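The Drawer of Dead Phones

There are seven of them in mine, under the takeout menus and a flashlight that needs a size of battery no longer sold in my county. Seven phones, none of which I have called anyone on in years. Two are cracked. One belonged to a job. The oldest has a keyboard that slides out with a click so satisfying that I sometimes open the drawer just to do it.

I bring this up having been asked to write about what people do with their old electronics, and the short answer is that they put them in a drawer. The long answer takes in a county recycling day, a kiosk at the Kerkitz mall and one very polite repair shop.

I began with the kiosk. It is run by an outfit called Zenow, and it stands between the pretzel counter and a store that sells only candles. You set your phone in a little tray, a light comes on, and after some thought the screen makes you an offer. For the phone I had used until April, a thing I once paid $690 for and insured like a racehorse, I was offered $20. It asked whether I accepted. There was a button for yes and a much smaller button for no. I pressed the small one and went and had a pretzel, which came to nearly half the value of the phone.

People will tell you the drawer is laziness, and some of it is. But there are photos on those phones. There are voicemails. I have a charger for perhaps two of the seven, and no memory of the passcode for either, and still I feel that handing them over would be like dropping a box of letters at the dump. The letters are mostly pictures of parking spots I wanted to find again. I know this. The feeling doesn't care.

Illomik, the repair shop, is up a flight of stairs over a tax office, and it will pull the pictures off a dead phone for $98. They say this gently, the way a vet might. I asked how many customers decide it's worth it and was told most of them go home to think. I went home to think.

What the shop mainly sells is batteries. A good share of the phones that come in as goners need a new one and nothing more, and the owners leave looking a little embarrassed, having already picked out the color of the replacement. Oravec, the next town over, has gone further and holds a repair night in the library basement, with folding chairs and a coffee urn that could itself use looking at. I took the slider. The woman across from me had brought a toaster. Her toaster was fixed. My slider was passed from hand to hand and clicked open and shut by five grown adults, then returned to me in the same condition, with compliments.

The county takes phones twice a year, in a parking lot, for free. You don't even get out of the car. I put four in a paper bag, drove over, sat in line with the windows down and gave up the bag to a teenager in an orange vest – who did not, I noticed, hold it with any particular reverence.

That leaves three. The slider is staying. The other two I am keeping for parts, though parts of what, and for whom, I would rather not be asked.

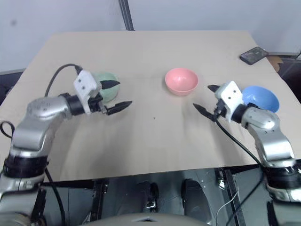

A black smartphone shares a tabletop with three small plastic bowls.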